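### 4.2 Border paperwork and the smaller exporter

The survey reached 168 firms in the Jenavness district, of which 17 had stopped selling across the border altogether by the end of the study period. Most of these were small makers of clothing and household textiles whose consignments were too light to absorb a fixed declaration fee. Larger firms filed more forms but spread the cost over fuller loads.

Declarations were not evenly shared. Of the 3934 recorded at the Himano crossing, 751 came from firms with fewer than ten staff. These were also the entries most often sent back for correction, usually over the commodity code or the stated country of origin. Mixed loads caused particular trouble, as each type of article needed its own line.

Two responses were common. Some firms passed the work to an agent, with Akande the one most often named. Others grouped their orders and sent one load a month through the depot at Indell, which lowered the fee per item but lengthened delivery times. Customers on the far side did not always accept the delay, and several firms reported cancelled orders in January, when demand was already weak. 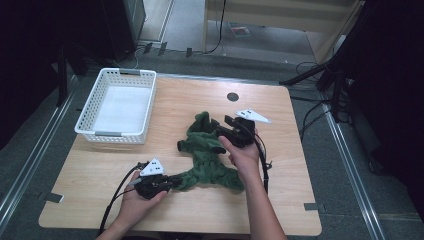 **Figure 3.** Green cloth and a white plastic basket on a wooden table.

Firms that grouped their orders also had to hold more finished stock, and few had the space. We return to storage costs in Section 5. The figures given here exclude goods sent by post, for which the crossing keeps no separate record, so the true number of small consignments is likely to be higher.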